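Open Day at the Skilico Offices, Maris Building

The Skilico open day ran from ten until three in August, and I went along for the last two hours. I work in office fit-outs, and my interest was in how they had set up the floor and how they deal with small equipment, mostly cables and chargers. The firm shares the building with Debnath, who have the ground floor. Parking is on the street and the lift is slow.

You sign in at a counter on the fourth floor and get a sticker. Tours went out in small groups. Ours had people from a Rastex branch office and a couple of students. We were told the company moved in last spring and pays for 104 desks, although not all of them are used every day.

The office is open plan, with rows of white desks and computers, white square columns and a black ceiling with curved strips of light. I had expected the black to make the place gloomy. It didn't bother me. Noise carries a fair way, and I could follow a phone call from well down the room.

The part I had come for was the cable sorting at the big white table. Every office has a drawer of leads that came with something and now belong to nothing. Skilico says it had 3,000 items of this kind on the books before the move, counting adapters, and it has been working through them since. Things are put out on the table, looked at, coiled and sent to a labelled bin or to e-waste.

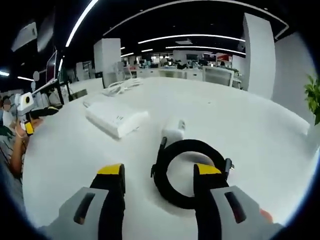
We tried the same thing at our place and gave up after a month, the Rastex group said, and the trouble was always the power adapters, as the labels are too small to read and people hang on to all of them. One of them asked what happens to an adapter with no matching device. The answer was that it is kept for 2 months and then goes to e-waste.

Coiling is done loosely, in a loop wide enough that the lead doesn't kink. Black and white cables go in separate bins. I asked if that was for looks and was told it was mainly so the white ones could be used on the white desks. Leads with a damaged plug are supposed to be tagged straight away, and I saw the roll of tags in the supply cupboard.

Power strips get handled separately. Each one is checked for cracks and has its cord coiled before it goes back on the shelf. The longer ones are wanted for the meeting tables, where there are no floor outlets. That was a mistake in the fit-out, and they were open about it.

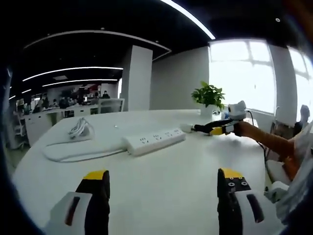 Power strip and coiled white cable on the large table, Skilico open day.

After the table we were shown the supply cupboard, two meeting rooms and the kitchen. The bins in the cupboard are clear plastic with printed labels on the front, and there is a sign-out sheet on the door that had only a few lines filled in. The kitchen is small for the number of desks. Coffee was free and the biscuits had run out by the time our group got there.

I would have liked longer at the table and less time in the meeting rooms, which were ordinary. The students asked about summer work and were given an email address. Our group finished at quarter to three and we handed our stickers back at the counter. Debnath is planning an open day of its own on the ground floor, but there was no date for it when I asked.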